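About Plandura

Plandura sorts and repacks small electronic parts for repair shops and schools. Jasmina Petkov and Blagoje Obradović started the firm in Haworth, and it now has 10 staff. The stock list runs to 3,000 lines.

Parts are checked singly, entered by stock number and packed the same day. Orders for December close early.
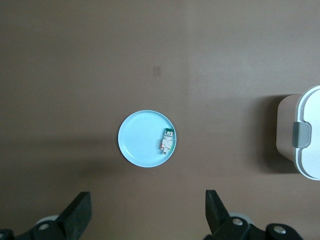
Checking is done at plain tables under the supervision of Teodora Babić. Each part goes in a shallow dish before it is logged – a light blue plate with a raised rim does the job well, and a piece with a green top and a pale body is easy to find against it. Lidded containers with clips are used for storage. Returns are accepted for 6 weeks.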